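Lab Notes, December
From the manipulation group at Rivas

Teaching Two Arms When to Let Go of the Plan

If you have stopped by the bench lately, you'll know we have been obsessed with rubber bands. They are cheap, they come in nice colors, and they are terrible things to ask a robot to pick up. A wood block stays where you left it. A rubber band folds over, hooks onto its neighbor, springs off a fingertip and lands in a shape the robot has never seen before. We love them!

This month's item is about Reter, the method Cristóvão Matos has been building since spring, and about a result we got on our rubber band sorting task that made the whole group pretty happy. Some of you asked for a write-up with more detail than the hallway version, so this one runs long. Skip to the numbers if you're in a hurry.

The problem with committing

Most of our two-arm policies work the same way. The policy looks at the camera views and the joint positions, then predicts a short run of future motion for both arms together. We call that run a chunk. The arms play the chunk back, the policy looks again, and so on. Chunks are great for smooth motion. Without them the arms get twitchy and hesitate, and anyone who has watched a gripper hover over a target for a full minute knows how painful that is.

The trouble comes when the world changes halfway through a chunk. Say the left arm closes on a band and the band slips out. The rest of the chunk still says "lift, swing, open over the bin," so that's what the arm does, with nothing in its fingers. Meanwhile the right arm is moving to a handoff spot for a band that is still lying on the table. With rigid objects this happens now and then. With a tangle of elastic it happens all the time.

You can shorten the chunks, and we tried that first. The arms noticed slips sooner, but they also started fighting each other. One would plan to go in from the left, look again, change its mind and come in from the right, just as the other arm was making way on the wrong side. Short chunks gave us quick reactions and very little agreement.

What Reter does

Reter keeps the long chunks and adds a small second network that runs alongside the policy. Its only job is to answer one question many times a second: does what I see match what this chunk expected to see by now?

To train it, we go back through the demonstrations we already have. For each chunk, we take the wrist camera views at the start and the views a little further in, and the network learns what normal progress looks like. Then we feed it mismatched pairs, where the start comes from one demonstration and the follow-up from another, and it learns to call those out. No extra labeling. Cristóvão was very firm on that point from day one, and I'm glad he was, as the rest of us had more or less resigned ourselves to a week of clicking through video.

When the mismatch score climbs past a threshold, Reter cuts the chunk for the arm that is in trouble. The other arm isn't cut right away. It slows down and holds its intent while the first arm replans, and then the two plans are checked against each other before both go back to full speed. That slow-and-hold step was a late addition and it made more difference than anything else we tried. Before it, a slip on one side would knock both arms off their plans, and you'd get a sort of awkward dance over the middle of the table.

The second network is small enough to run on the same machine as the policy. We were worried about delay, and there is a little, but it's well below what we can notice in the motion.

The task

Purple bands go in one compartment of the bin, yellow bands go in another. The bands start out loose on the wood in whatever mess they land in. Tangles are allowed, and in fact we encourage them. An episode ends when the table is clear or when the time limit runs out.

Two arms matter here more than you might guess. A single gripper can pinch a clump of bands and carry the whole thing off, and then you have a sorted clump with the wrong color in the middle of it. With two, one arm can pin or hold while the other pulls a strand free. We never wrote that behavior down anywhere. It came out of the demonstrations, and the policy picks it up quite well so long as a slip doesn't throw it off.

We also leave some unrelated items on the surface during testing, so the policy has to ignore things that have no part in the job. The chessboard has been the favorite distractor, thanks to those strong light and dark squares. An early version of the mismatch network got very excited about it whenever a wrist camera swept past, and would cut perfectly good chunks. Adding the board to a share of the training data fixed that.

The numbers

We trained on 344 demonstrations, all collected on the one bench by hand-guided control. Then we ran 400 test episodes, split evenly between the base policy with long chunks and the same policy with Reter switched on. Same bands, same bin, same time limit, and the starting messes were made by dropping the bands from a cup so that no one could be kind to their favorite.

With Reter on, the arms cleared the table clearly more often, and the gap was widest in the episodes that began with a tangle. On easy starts, where the bands were well spread out, the two were close to even. That's what we hoped for. A method like this shouldn't help much when nothing goes wrong, and it shouldn't get in the way either.

My favorite finding is about empty trips. We went through the recordings and marked each time an arm carried nothing to the bin and opened its gripper as if it had something to drop. The base policy does this a lot, with great confidence. With Reter, these trips nearly vanish. The arm gets a short way into the lift, stops, and goes back down for another try. It looks so much more sensible that visitors tend to comment on it before we've said a word about the method.

Where it still falls down

There are 2 failure types we see again and again.

The first is the stretched band. If a band is caught on something and the gripper pulls, the band gets longer, and for a while everything looks like normal progress. The band is in the fingers, the arm is rising, the wrist view seems fine. By the time the mismatch score goes up, the band is under tension and lets go in a direction of its own choosing. We think some sense of force would help a lot here. The motor currents might be enough, and that's the next thing to try.

The second is looping. Reter cuts a chunk, the policy replans, the new plan is nearly the same as the old one, it fails the same way, and Reter cuts it again. We've seen an arm peck at one yellow strand until the clock ran out. Right now we have a simple patch that adds a bit of noise to the new plan after a repeat cut. It works often enough to keep, but it isn't elegant, and Cristóvão winces each time it comes up in group meeting.

The bench, for those building their own

We've had several notes asking how the setup is laid out, mostly from people who want to try the stretched band problem for themselves (please do!). The arms are mounted at the front edge and reach in over the wood, each with a small camera module at the wrist end. The bin and the board sit toward the back. Pale walls around the work surface keep the background plain, and that has saved us a good deal of trouble with the cameras.
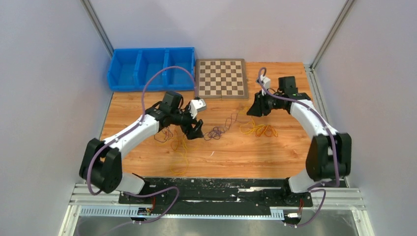

Tips if you want to copy the task

Use thin bands. Thick ones hold their shape and the task gets much too easy.

Give your cables slack, then give them a bit more. The arms cross over the middle often during handoffs, and a cable that looks fine at rest can tug at full reach.

Pick two colors that stand out from your table. Our first batch was tan, on a tan surface, and the less said about that the better.

Record your failures too. The mismatch network learns from good demonstrations, but we tune the threshold on bad runs, and we wish we had kept more of the early ones.

Coming up

The next round moves from bands to Stokia, our cloth set, with small squares of fabric in place of elastic. Cloth slips more slowly, so Reter should have more time to catch it, but it also hides itself under its own folds. Our guess is that the threshold will have to change over the course of a chunk, and Cristóvão already has a version of that running in simulation.

We're also talking with the Skinus team about trying the method on their hardware, which has different grippers and a very different camera layout. If the mismatch idea carries over with nothing but retraining, that would be a lovely result.

The code for the mismatch network is in the group repository along with the training script and the cup-drop instructions. Cristóvão is happy to walk people through it, and the bench is open most afternoons. Bring rubber bands.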